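Compressed Air System - Quarterly Walkdown Checklist
Site: Orellana plant, utilities area
Revision 5

Complete with the system at normal load. Enter OK, NOT OK or N/A and add a comment for anything other than OK. Items marked (S) are safety items and stop the walkdown until they are cleared.

1. Lockout points (S)
Isolator for each compressor labeled and able to take a padlock.
Result: OK
Comment: Label on compressor 2 is fading. Replace at next service.

2. Relief valves (S)
Test tag in date, discharge pointed away from walkways, no plug or cap fitted.
Result: OK

3. Belt and coupling guards (S)
All fasteners in place, no contact marks.
Result: NOT OK, cleared during walkdown
Comment: One guard bolt missing on the Otelance unit. Fitted and torqued before the check continued.

4. Oil level and condition
Sight glass between marks, no milky color.
Result: OK
Comment: Hour meter reads 1,478. Oil sample taken and sent with the September batch.

5. Condensate drains
Each drain cycled by hand. Listen for air passing after it closes.
Result: NOT OK
Comment: Receiver drain passes air all the time. Strainer to be cleaned first - if it still passes, change the seat kit.

6. Spare parts and storage
Filters, drain kits and belts kept on the marked shelf, in original wrapping, with part numbers facing out. Mixed boxes are to be sorted before the next walkdown.
Result: NOT OK
Comment: Drain seat kit not on the shelf. Stock record shows 2.
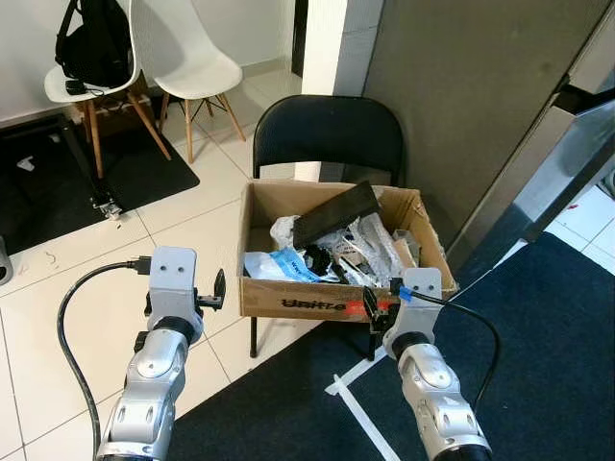

Item 6. Open carton with mixed contents, on chair.

7. Dryer
Dew point display working, condenser fins clean, no alarm in the log.
Result: OK
Comment: Fins brushed last quarter and still clear. The Merkidico controller clock is 60 minutes slow, so alarm times need correcting when compared with the plant log.

8. Hoses and fittings (S)
Whip checks on all hoses at the header. No cuts, bulges or tape repairs.
Result: OK

9. Ventilation
Intake louvers open, exhaust fan starts on thermostat.
Result: OK
Comment: Fan bearing is noisy on start and quiet once at speed. Added to the vibration route.

Open actions
Receiver drain: clean strainer, retest at load.
Stores: sort mixed parts, correct the count for seat kits.
Dryer controller: reset clock. Grirkia service to confirm whether the backup battery needs changing.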